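Recording Demonstrations for a Pick-and-Place Policy

Dulberg Robotics Laboratory
Operator Procedures, Part 3: Collecting Examples on the Tabletop Station

Purpose

This page explains how to record demonstrations for the small-object grasping policy. It is intended for operators who have completed station safety training and who can already move the arm by hand guidance and by teleoperation. Setup of the arm itself is covered in Part 1, and calibration of the wrist camera in Part 2.

A demonstration is one complete attempt at the task, from the start pose to the release of the object. The learning system is trained on what the cameras record and on the positions of the arm and gripper at each step. It has no other source of information about the task, so the quality of the recording determines the quality of the result.

Before you begin

Confirm that the following items are ready:

The arm is powered and in its home position.
The wrist camera and the overhead camera both show a live picture in the Gamex recorder.
The clock offset reported by the recorder is no more than 8 milliseconds.
The object set for the session has been signed out.
The session sheet shows a task name, an operator code and a target number of episodes.

If the clock offset is above the limit, restart the recorder and wait for the value to settle. Do not record with a high offset and plan to correct it later. Episodes collected that way have been rejected in the past.

Step 1. Prepare the work surface

Wipe the surface and let it dry. Small marks and scratches may remain and do not need to be covered. Remove tools, cable ties and cleaning cloths from the area the arm can reach.

Check the lighting on the overhead camera view. Shadows are acceptable, provided they do not hide the object. Do not move the lamps between episodes unless the session sheet calls for a lighting change.

Step 2. Place the object

Open the placement list in the Budonetti folder and use the positions in the order given. The list was drawn at random, and operators should not rearrange it for convenience. Set the object down at the listed position and angle, then withdraw your hand fully from both camera views.

Objects other than the target may be present if the sheet lists them. Place them first and leave them alone for the full block of episodes.

Step 3. Approach

Start the episode with the foot switch. Move the arm toward the object at a steady speed and open the gripper well before contact. For long, thin objects, bring the fingers in so that one will pass on each side, and line up the gap between them with the end of the object before closing the remaining distance.

The wrist view is the best guide at this stage. Both fingertips should be in sight, with the end of the object between them or just ahead of them. If a finger covers the object, back away a short distance and correct the angle. 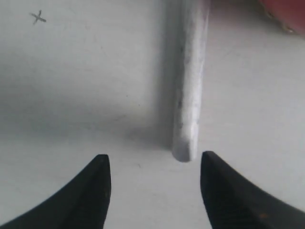 Should an operator discard an episode in which the approach had to be corrected?
Keep the episode if the correction was smooth and the task was completed. Recoveries of this kind teach the policy how to return to a good path after a small error. Discard it if the arm struck the surface, if the motion stopped for a long period, or if the object was moved by hand.

Step 4. Grasp and lift

Close the gripper with a single command. Repeated opening and closing adds confusing examples to the set and should be avoided — if the first grasp is poor, open fully, reposition and try once more. Brittle objects require the low force setting, which is selected in the recorder before the episode begins.

Lift straight up until the object clears the surface, pause briefly, and move to the release zone.

Step 5. Release and close the episode

Lower the object to the release zone, open the gripper and raise the arm before pressing the foot switch again. The recorder will ask for a label. Choose "success," "failure" or "discard." A failed attempt that was recorded properly is still useful and should be labeled as a failure.

Enter a short note when something unusual took place. Write what happened in plain terms, such as "slipped during lift" or "second grasp needed."

Step 6. Vary the examples

A policy trained on nearly identical episodes will work only under nearly identical conditions. Over a block of 200 episodes, the placement list changes the position and angle of the object. The operator is responsible for varying the start pose of the arm within the permitted range.

Change operators at the end of each block where staffing allows. People differ in speed and in the paths they choose, and the set benefits from both.

Step 7. Review and upload

At the end of the block, replay a selection of episodes from each label. Check that both camera streams run to the end and that the gripper signal matches the motion on screen. Then upload the block to the Arabzadeh archive and record the block number on the session sheet.

The current release of the archive holds 1,345 accepted episodes for this task. A further 53 are held for relabeling and must not be used in training until the review is complete.

Related procedures

Part 1: Arm Setup and Home Position
Part 2: Wrist Camera Calibration
Part 4: Labeling and Relabeling Recorded Episodes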